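We use cookies to remember your settings and count visits. Accept all | Manage choices

1/ Hello again from Brurnville! I promised back in October that I'd write up how the gripper comparison was going, and then the comparison ate all my evenings, so this comes in pieces (get a coffee, I do go on).

2/ The question is a simple one. We have two sets of fingers, the rounded ones from Kiiskinen and a squarer set from Stivero, and I want to know which I'd rather live with for a whole winter of two-arm work on adjustable dumbbells. Plates, collar nuts, threaded bar, all the awkward stuff.

3/ A dumbbell is a wonderful test piece and I'll defend that to anyone. The chrome throws highlights everywhere, the thread gives you ridges to grip or slip on, and the weight sits out at the end, so a lazy grasp turns into a slow rotation you can't talk your way out of.

4/ I've been spending a lot of time with the wrist camera view lately. Fingers closed, bar over to one side, and you're trying to decide how far to swing before you open up.

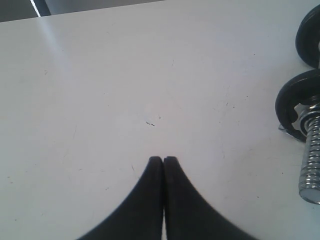
Dusport: I'd worry less about finger shape and more about that chrome. Our depth readings on threaded rod were so noisy that we gave up and went by plain color images.

5/ Thank you, Dusport, and yes, same trouble at my end! I stopped trusting depth on the bar weeks ago. Depth is fine for the plates (flat black, nice and big) and hopeless on the thread, so I now aim from the color view and let the fingers close slowly until they meet something.

6/ On to two arms. One takes the middle of the bar close to the plate and does the heavy lifting, and the other steadies the far end. My first mistake was running both at the same stiffness. They argued with each other through the bar, and you could hear it.
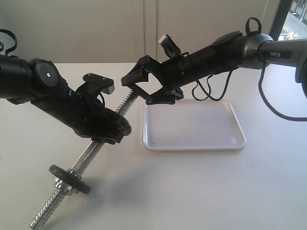 7/ What fixed most of it was making the far arm soft and letting it follow. I also dropped the controller's speed limit by 30 percent for anything with a plate on it, which felt like cheating for one afternoon and then felt like good manners.

8/ Numbers, for those of you who like them: 243 grasps logged so far, 4 of them bad enough that I hit the stop button. The plan is 900 before I say anything firm, so please don't go ordering fingers on my account.

9/ My leaning, if you twist my arm, is Kiiskinen for the bar and Stivero for flat plates. Swapping fingers halfway through a job is a nuisance, though, and I'd love to hear from anyone who has settled on one pair for both.

10/ Next up is getting a collar nut to turn with one arm while the other holds the bar still. I've tried it a few times and my wrist joint runs out of travel long before the nut runs out of thread, so if you have a neat way of re-gripping, my replies are open!

Posted November 8, 2025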